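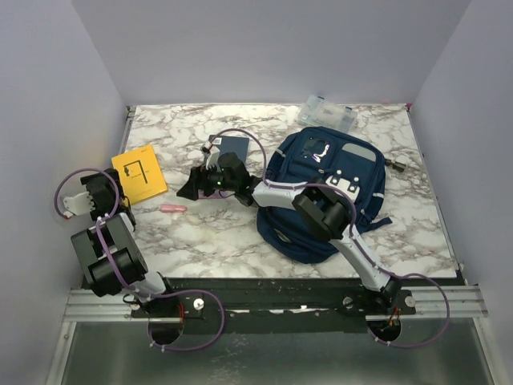
Open day at Grellow, Unden

Grellow makes and repairs bags in the old Umer building in Unden, behind the bus station. The workshop opens to the public on one Saturday in March. I had meant to go last year and missed it, so this time I bought the ticket early. It was $10, and the price included the tour, the packing session and a cup of coffee.

Getting there

I took the 83 bus from the train station. It stops across the street from the front gate. If you drive, there is a parking lot on the north side, but half of it was taken up by a delivery truck and people were circling. The street parking was full by mid-morning. I would take the bus again.

The entrance is on the side of the building and the sign for it is small. Several people walked past it to the loading dock and had to be sent back. Inside there is a coat rack, a row of lockers and a counter where they check your ticket. They ask you to leave large bags in the lockers, which sounds odd at a bag workshop, but the aisles are narrow. Bring a coin for the locker. You get it back.

The tour

Tours left on the hour. Mine went through cutting first, then sewing, then repairs.

The cutting room is the loudest part of the building. Fabric comes in on rolls and is laid out in layers on a long table before it is cut. Our guide passed around swatches of the main fabric, a coated nylon, and then the lining, which is much thinner than I expected. The offcuts go in bins by color. Small pieces become pull tabs and name tags, and whatever is left after that gets sold by the pound in the shop.

The sewing room was quieter. Machines were running at only a few stations, and the people at them stopped to answer questions. The straps are made separately from the rest of the bag. They are stitched, turned, padded and then set aside until the back panel is ready. I asked why the padding at the bottom of a school backpack is curved. The answer was that a flat base wears out at the corners, and those corners are hard to patch. A curved base spreads the wear over a larger area. I have an old backpack at home with holes in both bottom corners, so I believe it.

Zippers took up a good part of the talk. Grellow buys them from a supplier called Mihăilă and replaces them in the repair room with the same kind. Most of the repairs they see are zippers, and most of the zipper repairs are sliders that have spread open. They showed us how to squeeze a slider back into shape with pliers, a little on each side, testing in between. It works a few times and then the slider has to be replaced. They sell the sliders loose in the shop.

The repair room itself was my favorite stop. Bags come in with a paper ticket tied to the handle. The ticket says what the owner thinks is wrong, and the staff write underneath what they found. Often the two don't match. One ticket said "strap broken" and the note under it said the strap was fine and the stitching above it had given out. They don't turn away bags from other makers, though they charge more for those if a part has to be made from scratch.

Somebody in the group asked about washing. The advice was to empty every pocket, shake the bag out upside down, wipe it with a damp cloth and mild soap, and hang it open to dry. No washing machine. The coating on the inside starts to peel in the wash, and after that it sheds flakes on everything you carry. They get a lot of those and can't do much for them.

The packing session

The second part of the visit was a packing session on school and day bags. I had not planned to stay for it, but it was part of the ticket and it turned out to be useful.

The bag they used was a navy blue backpack, laid on its back on a white marble-patterned tabletop. It has a front pocket with a clear, glossy window near the top and a light grey panel beside it. There are short pale reflective strips at the sides. Next to it they had put out a bright yellow book and a clear plastic case with dark blue latches, to talk about what should go where.

The main points, as I wrote them down:

Start with the bag empty. Most people add to what is already in there, and the bottom fills up with things from last month.

Books and anything stiff go against your back, upright, with the spine down. If a book goes in at an angle it takes up the room of several books and pushes out the front of the bag.

Hard cases go in next, flat side against the books. Check the latches before the case goes in, then again after. A case that opens inside a bag is worse than having no case at all.

Soft things go in last and fill the gaps. A sweater at the bottom feels right when you pack it but everything above it sinks during the day.

Window pockets are for things you need to find quickly. Don't put anything private in there. A bus pass works well. So does a card with a phone number on it, for a child's bag.

Tuck in the strap ends. They catch on door handles and bus seats. A small rubber band will hold them if the bag has no keepers. The shop sells clips for this too, but the rubber band does the same job.

Keep reflective strips uncovered. Key chains and sweaters tied around the outside hide them.

There was some disagreement over pencil cases. One parent wanted everything in its own pouch and another said her kids lose the pouches. The guide said that with younger children one hard case is easier to keep track of, even if it wastes a bit of space. For older ones it depends on what they carry. That seemed fair to me. I noticed the children in the room had stopped listening by then and were working the zippers on the bags along the wall.

We each got a turn packing a bag from a pile of things. I put mine together too quickly and ended up with a water bottle on its side at the top. The guide took it out, stood it in the side pocket and moved on. An older man next to me packed his perfectly on the first try. He said he used to pack parts for shipping.

The session ran long and I missed the start of the next thing on the schedule, a talk on leather care. From what I caught at the end, it was mainly questions about conditioner.

The shop

The shop is at the front of the building and you can visit it without a ticket. Prices were the same as the rest of the year, apart from the seconds bin. Seconds are bags with crooked stitching or a mark on the fabric. I looked through the bin for a while and bought two small zip pouches. One has a seam that wanders to the left near the end, and I can't find anything wrong with the other.

I also bought a bag of offcuts. They are good for patching, and the dark blue is the same fabric as the patch I need for my own backpack. Thread is sold by the spool. Ask at the counter for the heavy kind, it is kept in a drawer and not on display.

Repairs can be dropped off on the open day, but the line was long. On a regular day you walk up and hand it over. They gave me a wait of two weeks for a bottom panel, and I decided to try patching the corners myself first.

Food

Coffee was served in the hallway outside the repair room, from big thermoses, with milk and sugar on a folding table. There was a plate of cookies early on. If you want lunch, there is a bakery around the corner that does sandwiches, and a noodle place facing the bus station. I went to the bakery. Egg salad on rye, good bread, a little dry.

Practical notes

The floors are concrete and there isn't much seating on the tour. One stool was carried from room to room for a woman who needed it, so ask if you do too.

The cutting room is up a half flight of stairs. There is a lift, but it is a freight lift and a member of staff has to run it. Mention it when you check in.

Photos are fine everywhere except the pattern office, which has a notice on the door.

Children are allowed on the tour. They have to stay behind the yellow line in the cutting room, and strollers stay at the entrance.

Restrooms are by the lockers. There are none upstairs.

The shop closes an hour before the rest of the building on the open day. A few people in the last tour group came down to find it locked, so shop first if you are on a late tour.

I caught the 83 back in the middle of the afternoon. That evening I emptied my own bag on the kitchen table and found three pens, a glove and a library receipt from last summer under the lining flap.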